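How to oil a timber benchtop (the quick version)

Did ours again in April so writing it down before I forget. Bench is a Mivton slab, second hand, came out of a cafe in Flirnside. Dry as a biscuit when we got it. Looks good now.

What you need

Sandpaper, 120 and 240 grit
Cork block
Food safe oil (I use Hundico, the plain one, any hardwax oil will do)
Lint free rags, old t-shirts are fine
Vacuum
Gloves
Metho for the greasy bits

Clear it off

Everything off. Toaster, kettle, fruit bowl, the pile of mail. Wipe down with warm water and a drop of dish soap, then a clean damp cloth. Let it dry overnight. Don't skip the overnight. Damp timber won't take oil and you get cloudy patches.

Greasy spots near the stove: metho on a rag, quick rub, leave it.

Sand

Start with 120. Always with the grain. Long strokes, light pressure, whole length of the bench. Dark rings around the sink take longer, that's water getting in where the old oil wore off. Keep the block flat, don't dig in with your fingertips or you'll have a dip and you'll see it every morning.

Vacuum. Wipe with a barely damp rag. The grain will stand up a bit and feel furry, that's normal. Once it's dry go over it with the 240. Vacuum again. Then again, dust gets everywhere.

Do the edges too. And the cut-out for the sink if you can reach, end grain there drinks water.

First coat

Stir the tin, don't shake it. Pour a small puddle, spread it with a rag. THIN. Thinner than that. Work in sections, arm's length at a time. Leave it 13 minutes or so, then wipe off everything that hasnt soaked in. If it feels sticky the next day you left too much on.

Rags go outside flat to dry, or in a bucket of water. Not scrunched in the bin, oily rags can catch fire by themselves. Serious about this one.

What colour to expect

Clear oil warms pale timber up a fair bit. If you like a light blond butcher-block look, test on an offcut first, or underneath where it won't show. The white-tinted oils keep it paler but they're fussier, lap marks.

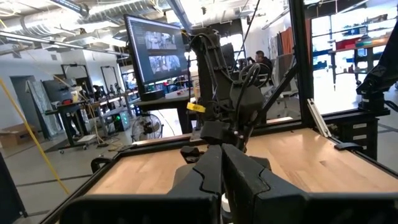 Edges are where most benches go wrong. Run a finger along the join, anywhere the timber meets something else, and oil as far in as a rag will go. A top bordered in metal, like the blond one with the black aluminium rails, wants masking tape along the metal before you start and a cotton bud for the seam after. Pull the tape while the oil's still wet. Gerd Pfeiffer at Delić, where I buy my tins, says 90 per cent of the bad tops he gets asked about went at the edge first. Believe it.

Second coat

Next day, same again, even thinner. Coat 2 goes on faster, uses maybe half the oil. End grain gets a third coat if it's still thirsty.

Then leave it alone. Light use after a day, nothing wet left sitting on it for a week. No hot pans ever, use a board.

Upkeep

Wipe spills. Mild soap, no spray cleaners with bleech. When water stops beading do a quick top-up coat, no need to sand the lot, just a light rub with the 240. Ours wants it twice a year by the sink, once everywhere else.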